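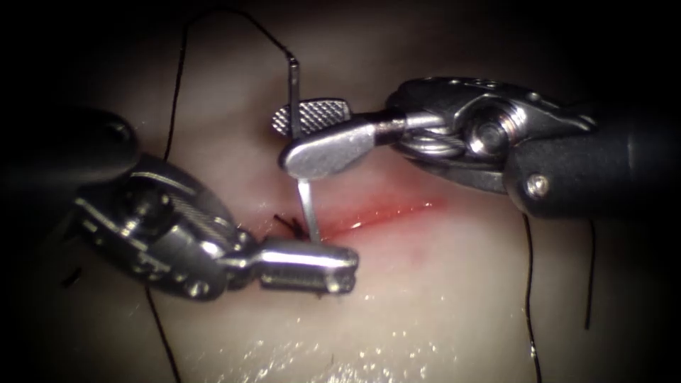
Le mot « cicatrice » entre en français par la petite porte, celle des barbiers et des rebouteux, et il a mis du temps à s'asseoir à la table des écrivains. Notre rapport porte sur ce qu'il y fait depuis. Nous avons lu des romans, des récits de guerre, des lettres et un nombre déraisonnable de poèmes médiocres pour savoir comment on raconte une blessure refermée, et surtout ce qu'on oublie en la racontant. Une incision courte et rouge, en biais sur une surface rose pâle, n'a pas encore d'histoire : c'est un trait. Le romancier attend que le trait pâlisse pour s'y intéresser, et il lui trouve alors un duel, une mère, une trahison. Le chirurgien, lui, a l'impolitesse de s'y intéresser tout de suite.

Rapport de projet, atelier « Corps et récits », deuxième année
Groupe : Iara Toledo, Ivar Nyberg, Tayla Tamihana
Encadrement : Ragnvald Eklund
Version remise le 20 juillet 2025

1. Point de départ

Le sujet initial s'intitulait « La peau dans la littérature européenne ». M. Eklund l'a rendu avec un seul commentaire en marge : « toute ? ». Nous avons réduit à la cicatrice visible, puis à la cicatrice visible du visage et des mains, puis aux textes que l'on pouvait emprunter à la bibliothèque de la rue Holmgren sans remplir le formulaire bleu. Ces trois restrictions sont de valeur scientifique inégale, mais elles ont toutes servi.

La question retenue est la suivante : à quel moment d'un récit le lecteur apprend-il d'où vient la marque, et qui le lui apprend ? Nous pensions que la réponse serait « à la fin, et par le personnage lui-même ». C'était faux, et nous y avons perdu presque tout le premier trimestre.

2. Corpus

Nous avons relevé 268 passages dans 30 ouvrages, du récit antique à la nouvelle contemporaine. Un passage compte pour un dès que la marque est nommée, même en une ligne. Les balafres de pirates ont été gardées après un débat assez vif. Ivar soutenait qu'un pirate sans balafre n'est qu'un marin en retard, et que la marque relève chez lui du costume. Tayla a répondu que le costume était précisément ce qu'on étudiait. Le pirate est donc resté.

L'ancêtre de tout cela est connu. Au chant XIX de l'Odyssée, la vieille nourrice Euryclée lave les pieds d'un mendiant, touche au-dessus du genou la trace laissée par un sanglier et reconnaît Ulysse. Homère interrompt alors le lavage pour raconter la chasse, le grand-père, le festin, la bête et les soins, pendant que la bassine attend. Auerbach a tiré de cette digression le premier chapitre de Mimésis. Nous en avons tiré, plus modestement, notre première catégorie. Un genou n'étant ni un visage ni une main, Ulysse figure au corpus à titre dérogatoire. On ne refuse pas Ulysse.

3. Méthode

Chaque passage a reçu une fiche : auteur, date, place dans le livre, place sur le corps, origine donnée ou tue, personne qui parle. Les fiches devaient tenir en cinq lignes. Celles d'Iara en font douze, avec des citations, et ce sont évidemment celles dont nous nous sommes servis pour rédiger.

Le classement a été fait deux fois, la seconde sans regarder la première. Les désaccords ont porté surtout sur les cicatrices menteuses, celles dont le personnage donne une origine que le texte dément plus loin. Faut-il les ranger selon ce qui est dit ou selon ce qui est vrai ? Nous avons créé une catégorie à part, « origine contestée », solution dont nous reconnaissons la lâcheté et l'efficacité.

4. Résultats

4.1. La reconnaissance

C'est l'usage le plus ancien. La marque sert de papier d'identité à une époque qui n'en délivre pas. L'enfant perdu, le frère revenu de captivité, l'héritier élevé chez des meuniers : tous portent au bon endroit le signe que quelqu'un aura la chance de voir. Le théâtre a tellement usé du procédé que les auteurs du XVIIIe siècle s'en moquent déjà. Dans Le Mariage de Figaro, c'est une spatule imprimée au bras droit du héros qui révèle qu'il est le fils de la femme qu'il a failli épouser. Marceline s'en réjouit. Figaro, un peu moins vite.

Strictement, il s'agit d'une marque imprimée et non d'une cicatrice de blessure. Nous l'avons signalé dans la fiche, puis nous avons gardé la fiche.

4.2. La réputation

Le soldat, le duelliste et l'étudiant allemand portent leur marque comme un diplôme. Chez ces derniers, la balafre obtenue en salle d'armes valait d'ailleurs à peu près cela, et plusieurs récits laissent entendre que certains aidaient la plaie à mal guérir. Le soin y devient une faute de goût. Dans cette catégorie, l'origine est presque toujours donnée dès la première apparition, souvent par un tiers admiratif, parfois par deux tiers admiratifs qui ne racontent pas le même combat.

Coriolan fait exception. Shakespeare, après Plutarque, lui demande de montrer ses blessures au peuple pour obtenir le consulat, et il ne supporte pas l'idée. C'est à notre connaissance la campagne électorale la plus mal menée du corpus.

4.3. La honte et le silence

À partir du XIXe siècle, une part croissante des marques reste sans explication, ou n'en reçoit une que très tard. La cicatrice intéresse alors par ce qu'elle retient. Les personnages féminins y sont plus nombreux, avec une différence que Tayla a repérée : on demande aux hommes d'où vient leur marque, on la devine chez les femmes. Le voisinage s'en charge, ainsi que le narrateur, qui n'est souvent qu'un voisin mieux placé.

Les récits d'après 1918 changent le ton. Le blessé de la face n'a plus rien à raconter que l'interlocuteur ne sache déjà, et c'est le regard des autres qui occupe la page. Nous avons trouvé dans ces textes très peu de métaphores. Les auteurs qui avaient vu n'en avaient pas besoin, et cette sobriété nous a rendus plus sévères pour le reste de nos lectures.

4.4. La cicatrice propre

Catégorie tardive et imprévue. Dans les textes récents, la marque vient de moins en moins du sanglier ou du sabre et de plus en plus de l'hôpital : appendice, césarienne, genou, thyroïde. Elle est droite, petite, datée, accompagnée d'un compte rendu. Le romancier paraît embarrassé par tant de netteté. Sur 20 passages de ce type, la plupart se contentent de mentionner la ligne et passent à autre chose, comme on passe devant une porte de bureau.

Iara y voit un appauvrissement. Ivar fait remarquer que le personnage, au moins, a survécu sans fièvre et sans grand-père. Le groupe n'a pas tranché.

5. L'entretien d'Idthorpe

Pour ne pas travailler uniquement sur du papier, nous avons rencontré Vilgot Brekke, relieur et restaurateur de livres à Idthorpe. Le rapport avec le sujet nous semblait excellent au moment de prendre le train. M. Brekke recoud des volumes et possède un vocabulaire que nous lui envions : il parle de lèvres d'une déchirure, de greffe de papier, de réparation « honnête » pour celle qui reste visible et ne cherche pas à tromper l'acheteur.

Il nous a montré un registre paroissial du fonds Medard dont le parchemin portait des trous anciens, recousus au fil de soie avant même que la page ne soit écrite. Le copiste avait contourné la couture. Les phrases s'écartent, font le tour, reprennent. Nous avons passé plus de temps devant cette page que devant n'importe quel roman du corpus, et elle ne rentre dans aucune de nos quatre catégories.

Interrogé sur la littérature, M. Brekke a répondu qu'il lisait surtout les dos.

6. Limites

Le corpus est occidental à un point gênant, et les traductions ont été prises comme elles venaient. Le mot lui-même pose problème : « balafre », « couture », « estafilade » et « stigmate » ne désignent pas la même chose, et les traducteurs les échangent avec une grande liberté. Une version danoise consultée à Erkberg donnait « ride » là où la nôtre disait « balafre », ce qui vieillit le personnage et le rend nettement moins dangereux.

Nos catégories se recouvrent. Un même personnage peut être reconnu, admiré et honteux en une seule page, surtout s'il est russe.

Enfin, la répartition du travail annoncée en septembre n'a pas été respectée. Elle prévoyait des parts égales. Voir plus haut, à propos des fiches d'Iara.

7. Ce que nous ferions autrement

Choisir moins de livres et les relire. Décider avant, et par écrit, du sort des pirates. Commencer par les textes de 1918 plutôt que par Homère, qui donne de mauvaises habitudes : on finit par croire que toute marque mérite cent vers. Interroger aussi des lecteurs, dont nous avons supposé du début à la fin qu'ils voulaient savoir d'où venait la cicatrice. Tayla n'en est plus certaine – elle dit avoir préféré, dans presque tous les cas, le passage situé juste avant l'explication.

Les fiches sont consultables au secrétariat, dans deux boîtes à chaussures. La seconde ferme mal.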